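The corner of the counter
2/21/20

When we moved to Ciltcombe in September, the kitchen was the room I worried about the most. In my parents' house the kitchen was big and nobody thought about where to put things. Now I have one good counter, and everything that we use before eight in the morning has to live on it.

For the first months I did it wrong. I put away all the things, because I had read in a magazine that a clear counter makes a calm person. So every morning I took out the toaster, the board, the cups, and every evening I put them back in the cupboard under the sink, on my knees. I am not a calm person on my knees. My husband Nicanor Gaete (he likes when I write his complete name) said that we were running a small moving company.

So in the winter I changed the system. The things of the breakfast stay outside, and each one has its place. The toaster is at the front, where I can reach it half asleep. The cutting board goes in the middle and I leave it a little diagonal, I don't know why, my hand prefers it like this. At the back are the boxes, and on the top of the wooden one I allow myself two small cans and no more.
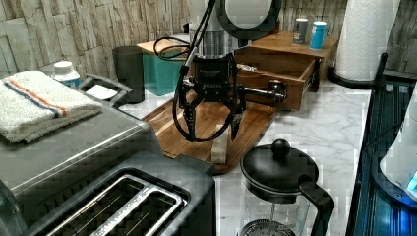 The breakfast corner, with the board in its diagonal and the drawer open.

The wooden box with the drawer is my favorite. I bought it for 25 at the Mellor market, from a lady who wanted to keep it and sell it at the same time. It took us a long conversation. The drawer was very hard to pull in the beginning, so I rubbed a candle along the sides, an old trick of my grandmother, and now it comes out with one finger. I keep there the small papers, the string and the clips for the bags.

The board has a reddish color that I like very much with the bread. I oil it when it begins to look thirsty. Please do not put yours in the dishwasher, I lost a good one that way and I am still sad.

The towel with the blue and orange stripes has its place on the left side. I fold it long, so that the stripes are at the end, and I can take it without looking.

What I have not solved is the crumbs. They go under the toaster, they go between the boxes, and I suspect they walk at night. I tried a tray under everything, but then there was one more thing to wash. If you have a method, please write it to me in the comments. Next I want to do the shelf with the spices, where at this moment we have two open bags of cumin and no salt.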